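Magazine Shelf Index - read me first

Hi! If you've landed in this folder you're probably looking for the spreadsheet, and it's called shelf_index.csv. Everything else in here is support material. I started the index in March when the reading room at Derley got new shelving and I realized I couldn't find anything I'd put up there the year before. It has grown a lot since then, and people keep asking me what the columns mean, so I'm writing it all down once.

What's in it

One row per issue, 323 rows at the moment. They cover trade magazines and a handful of newsletters, mostly engineering, logistics and packaging, in English, German and Chinese. 78 of the rows are for Chinese-language issues, and those took me by far the longest (my reading is slow and my typing is slower). Books, catalogs and anything stapled by hand are not included. The old Gorkadine newsletters are in, though I went back and forth on those.

The columns

shelf_id: the number on the sticker. Stickers go on the back cover, bottom corner, never on the front.

title_orig: the title exactly as printed on the cover, in whatever script it's printed in. Please don't tidy it up.

title_en: the English title if the cover has one. If it doesn't, leave this blank and put your own translation in notes. I got this wrong in the first batch and had to go back through all of it.

issue: whatever the cover says, copied as is. Some say NO., some say Vol., some just have a season. If the print is too small to be sure, add a question mark and check the inside page later.

cover_lines: the section labels or headlines on the front, with page numbers when they're given. I love this column! It's the one I search the most, way more than the titles.

cover_type: portrait, product, building, drawing or text only.

notes: anything goes.

How I fill in a row

I lay the magazine flat on the table and type straight from the cover. Chinese covers sometimes carry an English subtitle next to the masthead, and then both title columns are easy. Robot & Intelligent Systems is a good one to learn on: title_orig is 机器人与智能系统, the English goes in title_en with the ampersand kept, and cover_lines gets 对话 P26; 物流专辑 P22; 产业洞察 P28; 智能系统 P60. Those are dialogue, a logistics feature, industry insight and intelligent systems, if you want them for the notes. Cover_type is portrait - a man in a navy jacket with his arms folded, and you'll meet that pose again and again on this shelf. The issue number is in tiny print up by the QR code, so mine went in as NO.2 with a question mark.

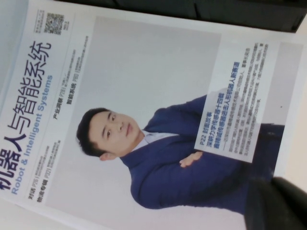

Things I know are wrong

The page numbers in cover_lines are in the order I typed them, so don't expect them to go up. Sorting that column is useless.

Full-width and half-width characters are mixed in the older rows. If a search comes up empty, try it both ways before you decide we don't have the issue.

QR codes are not recorded at all. I tried for a week and gave up, half of the links were dead.

The shelf_id numbers have gaps. 2810 is the first sticker on the Roter roll and 3519 is the last one I've used, and plenty in between went on boxes and binders that aren't part of this.

Using it and adding to it

Take a copy and do what you like with it. If you add rows, save as UTF-8 or the Chinese titles turn to mush (Ndung'u, our ancient file server, is fine with it, the spreadsheet program on the front desk is not). Put new rows at the bottom and leave the sorting to me. Scans of whole articles don't go in this folder - there's a separate one for clippings, with its own read me that I still have to finish.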